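Section 7. Running the Bedside Phone Trial

This section covers the bedside phone trial in the Nandport room set. Read Section 5 (arm limits and stop controls) and Section 6 (camera check) first. The trial measures how well the Drostar policy works near a coiled cord, a hard wall and soft bedding at the same time. The analysis method is in Section 9.

Two people are needed. The operator works the arm station. The room lead stays inside the room, outside the marked arm reach, and holds the stop control.

CAUTION: Do not start a run with only one person present. The room lead may not hand over the stop control during a run.

7.1 Preparing the table

1. Place the round side table in the corner by the bed, close to the back wall. Leave enough room for the phone cord to hang free on the wall side.

2. Set the desk phone at the back of the tabletop, with the handset in its cradle on the left and the keypad on the right. Turn the phone slightly toward the robot.

3. Let the coiled cord fall the way it wants to fall. Do not straighten it or tuck it under the phone. Cord shape is one of the things the trial varies, and the results from October could not be used for this condition after the cords had been tidied between runs.

4. Put the white round device toward the front right edge of the tabletop. It serves as the near obstacle. The policy is not told where it is.

5. Look at the scene through the head camera. The phone, the near obstacle and the whole front rim of the table must be in view before the arm moves in.
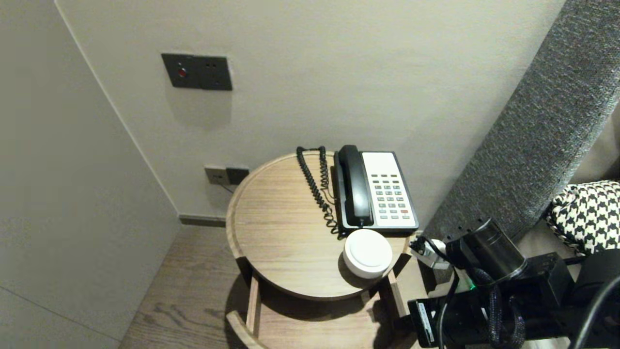 6. If any of the three is out of view, tilt the head, then repeat step 5. Do not move the table to suit the camera.

7. Save a reference view to the run folder. Name it with the run number and the word "start".

Note: The houndstooth cushion stays on the bed against the headboard. Its pattern is a known source of false matches in the depth estimate, and the trial is meant to include it.

7.2 Starting a run

1. At the arm station, load the policy and select "bedside" from the task list.

2. Set the arm speed limit to 50 percent for the first run of each session. Later runs use 70 percent. No run goes above this.

3. Confirm that the force log is recording. The counter at the bottom of the log window should be climbing. If it stays at zero, close the window and open it again.

4. Call "ready" and wait for the room lead to answer.

5. Press Start. The policy takes over and the operator's hands come off the controls.

The approach has three phases. In the first, the arm moves over the table with the gripper clear of the phone. In the second, the wrist angles down and forward. In the third, the gripper closes in on its target point. The log marks each change of phase with a line of its own.

CAUTION: The second phase brings the wrist low over the tabletop, near the handset cord. Watch the arm's own cables as well as the phone cord. Press stop if the two become hooked together.
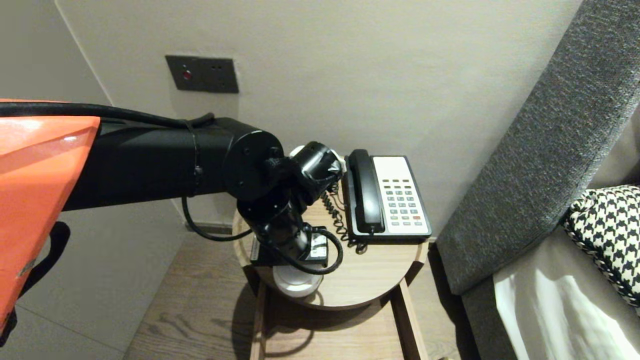
Figure 7-2. Arm over the side table, with the gripper close to the rear of the phone.

6. When the log shows "hold", wait until the line turns solid. The policy is now in contact search and small movements are normal.

7. Let the run continue until the log shows "done" or "give up". A run may last up to 2000 control steps. The software ends it at that point and records a time-out.

8. Do not help the policy. If the gripper stops short or settles in the wrong place, let it finish and score it as it stands.

Note: A stopped run is kept. Enter the reason in the comment field in plain words. "Cord hooked on wrist" is enough. Sibusiso Magagula reads every comment before the runs are grouped, so avoid codes and initials.

7.3 Checking the wrist view

The wrist camera gives the policy its close view, and most of the failures in the first data set came from this view. Check it at the start of each session and again after any hard contact.

1. Back the arm away from the table with the gripper closed and the fingers pointing to the floor space between the table and the bed.

2. Open the wrist camera window. The two fingers should come up from the bottom of the view, with the seam between them close to vertical.

3. Check that the side of the table is visible to the left of the fingers and the bed to the right. Part of the phone's keypad should show at the upper left. Use the printed words on the keys, such as HOLD and REDIAL, as a focus target. If they can't be read, clean the lens and look again.

4. Check the ribbed strip along the inner edge of the finger. Pale scuffs are acceptable. Replace the finger if a rib has torn or lifted.
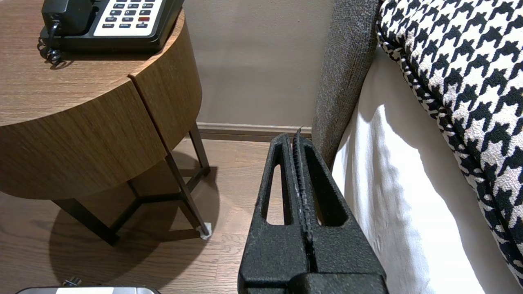
5. Save this view to the run folder under the run number and the word "wrist".

6. If the seam leans to one side, the camera mount has shifted. Loosen the mount, turn it until the seam is upright, tighten it and repeat the calibration in Section 6.

7.4 Resetting between runs

1. Move the arm to its rest pose and wait for the station to show "idle".

2. The room lead may now go to the table. Return the handset to the cradle if it has moved. Leave the cord alone unless it has wrapped around a table leg.

3. Put the near obstacle back if it was pushed. An error of a finger's width is fine.

4. Straighten bedding only if it has reached the tabletop.

5. Call "clear" from outside the arm reach.

7.5 Scoring

Score each run before starting the next one. The scores are:

Reached: the gripper held the target point until "done".
Near: the gripper stopped beside the target without moving the phone.
Pushed: the phone or the near obstacle moved along the tabletop.
Stopped: the room lead or the operator ended the run.
Timed out: the software ended the run.

Where two scores apply, use the lower one on the list. Yolandi Le Roux rescored a share of the first data set from the logs alone and disagreed with the room score mainly on "near" and "pushed". If you are unsure between these two, compare the head camera view with the saved start view.

The first data set holds 3579 runs and is stored under the name Brorngate. It was closed on 07/11/2020. Do not add new runs to it. Runs made with this version of the guide go in the Swanepoel folder, and the two sets are compared only after the wrist views have been checked.

Questions about the arm station go to Dumisani Gumede. Questions about scoring go to Ntombi Visser.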